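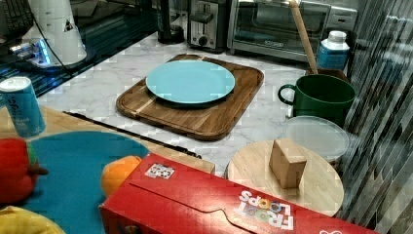 **What are participants being asked to do?**

Participants will use the Quintana kitchen assistance kit in a model kitchen, give it ordinary table-setting and tidying tasks, and tell the project team in plain terms how well the service suited them.

# Call for Participants: User Trial of the Quintana Kitchen Assistance Kit

Statano invites applications from adults who wish to take part in a user trial of Quintana, a robotic arm and gripper supplied as a kit for domestic kitchens. The trial will be held in June at the Zarnatwood demonstration kitchen. It is run jointly with Zinimis, which will provide installation and after-sales support once the kit is offered for hire.

The purpose of the trial is to establish whether the kit, its printed guide and its support line are fit for use by people with no technical training. The work concerns everyday articles: plates, mugs, boards, packets and light containers. A typical task involves a single plate and the board or tray beneath it, on a worktop that also holds the usual appliances. 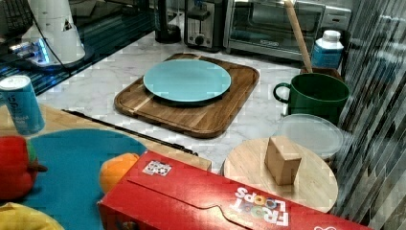
## Who may apply

Applications are welcome from persons who:

- are aged eighteen or over and prepare meals at home on most days;
- are able to attend two sessions, each lasting nearly three hours including a break;
- have not been employed by Statano or Zinimis, or by any supplier to either firm.

Experience of robots is not required. Applicants who have limited grip or reach, or who use a wheelchair, are particularly encouraged to apply, and the worktop height at Zarnatwood can be discussed in advance. Those who cook for others in a paid capacity may also apply -- they should say so on the form.

## What the sessions involve

At the first session each participant will be given the printed guide and asked to choose tasks from a set list. A member of the project team will be present throughout and will operate the stop control if asked to do so. The arm works over a shared counter, and participants will be shown where to stand before any task begins.
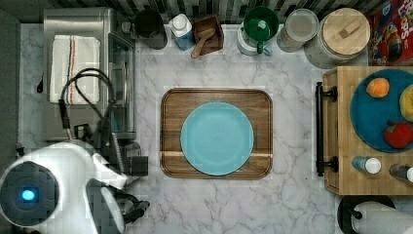 The second session follows the same pattern, except that participants may propose tasks of their own. It closes with an interview, in which we shall ask about the guide, the hire terms and the conduct of support staff as well as the arm itself. Critical comments are as useful to the project as favourable ones and will have no bearing on payment.

Food will not be cooked during either session. Participants with allergies should nevertheless inform the team when they apply.

## Payment and expenses

Participants will receive a fixed fee for each session attended, together with reasonable travel costs on production of receipts. The fee is stated in the information sheet. A companion or personal assistant may attend at no charge, and their travel will be met on the same terms.
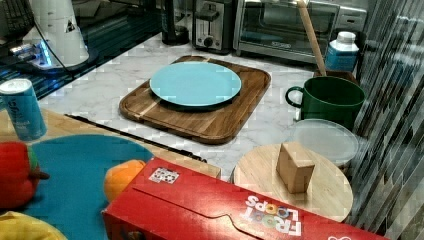 ## Recording and privacy

Sessions are recorded by cameras above and beside the worktop. Recordings are held by Statano and will be seen only by the project team and by named staff at Zinimis. Participants may withdraw at any point, and may ask for their recordings to be deleted -- the procedure is set out in the consent form.

## How to apply

Application forms and the information sheet may be obtained from Safta Ciobanu, Trials Office, Statano. Large-print copies are available on request. Questions about the kit or its installation should be addressed to Zamfira Pîrvu at Zinimis.

Applicants will be told in writing whether a place can be offered. Those not selected may ask to be kept on a reserve list for later trials.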